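Plorneritz two-finger gripper, six weeks in

Rating: 2 out of 5

We paid $2,770 for the Plorneritz gripper with the wrist camera bracket and one spare set of fingers. It replaced an older Fivon unit that had worn out. The job is picking light cartons off shelving and handing them over to a tote. Nothing heavy, nothing fragile.

Setup was easy. The bolt pattern matched our arm, the cable was long enough, and Hongmei Hou had it opening and closing from our own software before lunch. The manual is short but correct, apart from the page on finger changes, which shows a different model.

Grip is good when everything is tight. It holds a carton flat and doesn't crush the corners. It is also quieter than the Fivon.

The trouble started in the second week. A finger worked loose during a normal run. The gripper kept reporting a good grasp, the arm moved off at full speed, and the carton left the fingers partway through the swing. It landed outside the taped line, close to where Prys Gittins was standing. He wasn't hit. We stopped for the day and took the hand apart.

The finger screws had backed out. They go into plastic with no insert and no thread locker, and the vibration from fast moves seems to be enough to walk them out. We tightened everything and ran again at 50 percent speed. The same finger had play in it again two days later. At 40 percent it stayed tight for the rest of the month, but that is too slow for the work we bought it for.

The loose screws bother me less than the grasp signal. The controller works out whether it is holding something from motor current alone. If a finger binds at an angle, the current goes up and the software calls it a grasp. There is no position check unless you write one. Thulani Motaung wrote ours in an afternoon – compare finger opening with the expected carton width and stop the arm if they disagree. It should have been in the box.

I reported both problems in March. Support answered quickly and sent new fingers, the same design as before. They said a revised finger was planned and gave no date.

Rhun Hopkin asked whether we should return it. We're keeping it at reduced speed until something better fits the bracket.
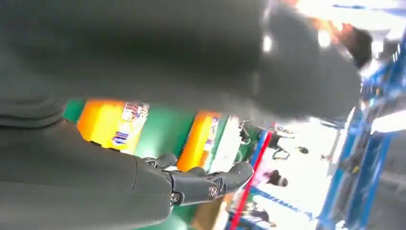 Anyone who already owns one should add a screw check to the start of every shift, with the arm powered down and locked out. Put a paint line across each of the small metal heads along the side of the longer finger, so any rotation shows without a tool. Use a removable thread locker, and test it on a spare first in case it attacks the plastic. Then work back up in speed with empty cartons. Ours are bright orange and yellow and stand out well against the green on the shelving, so a dropped one is easy to spot. Keep people well outside the reach of the arm, and add a margin for how far a carton can fly.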